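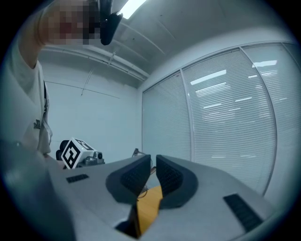
Horizontal blinds across the window wall, ceiling light on.

Sidatness horizontal blinds, white

Fitted in July across a wide window wall in a workroom, replacing fabric rollers. Slats tilt evenly and hold their angle. Closed, they cut outside glare well, but the white finish is glossier than the Texier equivalent and throws back the ceiling lights as bright patches - tiresome if your table faces the glass. A matt finish would be worth paying for.

Brackets went up without trouble. The tilt rod on one blind slipped after 3 weeks and Sidatness replaced it in 5 days. Dusting is slow.

Good for the price, less so under fluorescent lighting. 3 out of 5.

Timothée Mallet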